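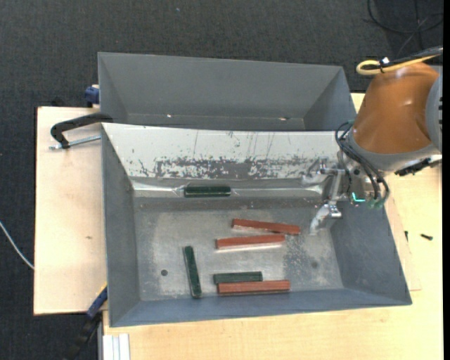
Green and reddish-brown blocks in the front bin, second bin behind it.

Metal bins for small wood pieces

In my workshop I keep short pieces of wood in metal bins with sloped walls. I used cardboard boxes for many years, but the bottoms became soft and every December I had to buy new ones. Here are some tips which I have collected since I changed.

Sloped walls are good for the hand. You can slide a block up along the wall with two fingers, also when it lies flat in the corner. In a box with straight walls I always broke my nails.

Clamp the bin to the table. A light bin moves when you search in it. One C-clamp on the edge is enough for me. Put a thin board under the jaw if your table top is soft, and do not tighten too much or the metal will bend.

Keep one bin empty. When I sort, I take from the full bin and put into the empty one. It goes much faster than to make piles on the table, and nothing rolls on the floor.

Paint the pieces by color. My green is for hardwood and my reddish brown is for pine. One small can of Plarkar paint was enough for 58 blocks, two thin coats. Let them dry 30 minutes between the coats, and one night before you put them together, otherwise they stick.

Do not fill too high. I stop at 21 pieces in one bin. With more, the piece I want is always on the bottom.

Cleaning. Stains and splashes on the metal come off partly with warm water and dish soap. Leave the wet cloth on the stain for 5 minutes, then wipe. Scratches will stay, and I don't fight with them. Please do not use steel wool, it makes new scratches where the dust collects. For dust in the bottom crease, where the wall meets the floor, an old paint brush is best.

If your bin has small holes in the floor, don't store screws in it. I lost many small ones in this way before I put a piece of thick paper under them.

Posted Sunday, June 18, 2023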